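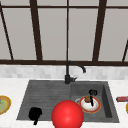 Course Handouts / Site Visits

Notes on the visit to Utent, Thursday, November 21, 2019

These notes cover the simulation demonstration given to the class by Maksym Onyshchenko and Zakhar Antoniuk. Read them before the lab on contact models. Slides from the visit will not be posted.

1. Setup

Utent develops manipulation software and tests it in a simulated kitchen before any hardware time is booked. The demonstration used the sink station: a counter, a dark two-part sink with a ribbed drainboard on the left and a basin on the right, a gooseneck faucet, and plates in and near the sink. The plate that matters for the task has an orange-red rim and lies on the floor of the basin.

The simulator is an in-house package called Flamell. Task definitions are kept apart from it in a second package, Stasiv, so that the same kitchen can be loaded with a different goal. The sink station has 19 task variants. We were shown 3.

2. Why the basin is hard

A plate lying flat on a counter can be slid to the edge and pinched there. A plate in a basin cannot, as the walls stop it. The fingers have to reach the rim from above, inside a limited volume, with the spout overhead. Antoniuk listed the contacts that must be resolved at each step: finger to rim, plate to floor, and often finger to wall. A small error in the last of these pushes the plate sideways and the grasp is lost. 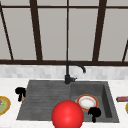 With two grippers the planner must also decide which one goes in and where the other waits. Onyshchenko's view was that the waiting position deserves more attention than it gets -- a badly parked gripper can block the handover. In Stasiv it is a separate parameter, and students should treat it as one in the lab.

3. Trial counts

The current controller was tuned over 700 simulated trials in August. Of these, 204 were set aside for evaluation and not used in tuning. Success rates were given verbally and are not reproduced in this handout.

4. For the lab

Load the sink station from the Skondosano folder on the course drive. Leave the friction values at their defaults for the first run. Log all wall contacts, including those where the plate does not move. Bring the log to the next session -- plots are optional.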